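Gulico puts a monthly price on its two-armed kitchen helper

Sunday, September 23, 2018

Gulico has started taking orders for Stanix, a two-armed robot it wants to rent to cafes, bakeries and school lunchrooms. The price is $2000 a month, with a $300 setup fee on top. A set of spare gloves for the hands costs another $70.

The company says Stanix can sort baked goods, fill bowls and set out trays "at the pace of a new hire." It has not said how fast that is, or how long the new hire has been on shift. A brochure sent out in July promised a full table of test results by the end of summer. The table is still missing from the Gulico website.

What the company does have is a demo built on bread rolls and a bowl.
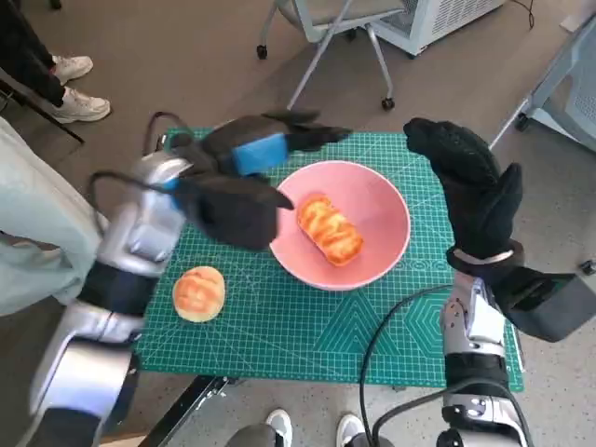 Stanix at work over a cutting mat, with one roll in the pink bowl and another on the mat.

Rolls are a kind choice. They are light, they forgive a hard squeeze and they don't spill. Gulico's own list of supported foods leaves out soup, salad, sliced cake and anything with frosting, and that rules out a good part of what a bakery sells before noon.

The rental deal needs a close read too. Gulico guarantees 50 hours of running time a month. Past that, repairs are billed by the visit, and the rate is given only "on request." A cafe that opens six days a week would use up those hours well before the month is out.

Trandside, a catering chain, is named in the sales material as an early partner. Asked what that means, the chain said it has agreed to a trial in its Nwachukwu Street kitchen and has not paid for a unit. No start date has been set.

Gulico said first deliveries will go out "in the coming months." Deposits are due at the time of order and can't be refunded once a unit has been assigned.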